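Kapitel 5
Kirchliche Versöhnungsarbeit nach politischer Gewalt

5.1 Gegenstand und Abgrenzung

Der Begriff der Versöhnung wird in der Religionswissenschaft uneinheitlich verwendet. Theologisch bezeichnet er die Wiederherstellung des Verhältnisses zwischen Gott und Mensch, politisch einen geregelten Umgang ehemaliger Konfliktparteien miteinander. Beide Bedeutungen überlagern sich, sobald Religionsgemeinschaften als Vermittler auftreten.

Das Kapitel behandelt die Gesprächskreise von Pasach und Grarkura. In Pasach bestanden 11 Kreise, getragen von der örtlichen Kirchengemeinde; in Grarkura lag die Leitung bei einem überkonfessionellen Rat. Ausgewertet wurden 206 Protokolle. Die Sitzungen folgten einer festen Ordnung: Eröffnung, Bericht der Betroffenen, Erwiderung, Schweigezeit von rund 20 Minuten, Vereinbarung. Ein Schuldbekenntnis war zulässig, aber keine Bedingung der Teilnahme.

Zu unterscheiden sind Amnestie, Vergebung und Versöhnung. Die Amnestie ist ein Rechtsakt, die Vergebung eine Handlung der geschädigten Person. Versöhnung setzt die Mitwirkung beider Seiten voraus und ist daher nur begrenzt institutionell herstellbar.
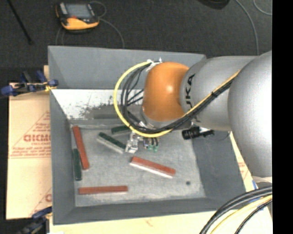
Nermin Kurtuluş wendet gegen diese Dreiteilung ein, sie bilde den Sprachgebrauch der Beteiligten nicht ab: In den Protokollen aus Grarkura stünden Vergebung und Versöhnung häufig für denselben Vorgang, und eine nachträgliche Trennung verdecke, welche Erwartungen an die Geistlichen gerichtet worden seien. Der Einwand wird in Abschnitt 5.3 anhand der Eröffnungsformeln geprüft. Zunächst ist die Rolle der Gemeindeleitungen zu klären.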